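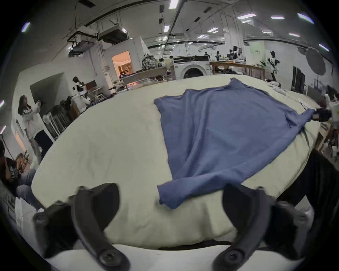
Blaues Langarm-Oberteil, ausgebreitet auf gepolsterter Tischfläche

Betreff: Re: [Hauswirtschaft-Liste] Rückgabe der Dienstkleidung zum Ende der Sommerkurse

Sehr geehrte Kolleginnen und Kollegen,

zu der unten zitierten Anfrage von Frau Baek nimmt die Hausverwaltung Keston wie folgt Stellung.

Die Ausgabe und Rücknahme der Dienstkleidung richtet sich weiterhin nach der Hausordnung, Abschnitt 7. Langärmelige Oberteile sind ungefaltet abzugeben, Hosen und Schürzen gefaltet. Namensschilder verbleiben bei den Beschäftigten. Kleidungsstücke mit fehlenden Knöpfen oder offenen Nähten werden getrennt angenommen und an die Näherei Šimek weitergeleitet.

Die Frist für die Rückgabe beträgt 21 Tage nach Kursende. Eine Verlängerung ist auf schriftlichen Antrag möglich, der über die jeweilige Bereichsleitung einzureichen ist. Für nicht zurückgegebene Teile wird wie bisher ein Pauschalbetrag erhoben. Die Waschtemperaturen entnehmen Sie bitte dem Etikett; eine Wäsche bei 90 Grad ist ausschließlich für weiße Küchentextilien zugelassen.

Die Annahmestelle im Haus Skevavon ist im August nur vormittags besetzt. Sammelabgaben ganzer Gruppen bitten wir mindestens zwei Arbeitstage vorher anzumelden.

Mit freundlichen Grüßen
Seung-woo Bang
Hausverwaltung Keston, Textilwesen

Da-eun Baek schrieb:
> Sehr geehrter Herr Bang,
>
> in unserem Bereich besteht Unklarheit, ob die Oberteile
> der Kursteilnehmenden vor der Rückgabe gefaltet werden
> müssen. Der Aushang im Erdgeschoss und das Merkblatt
> widersprechen sich in diesem Punkt. Ferner bitte ich um
> Auskunft, welche Frist gilt und ob die Annahmestelle
> auch während der Ferien geöffnet ist.
>
> Mit freundlichen Grüßen
> Da-eun Baek
> Bereichsleitung Hauswirtschaft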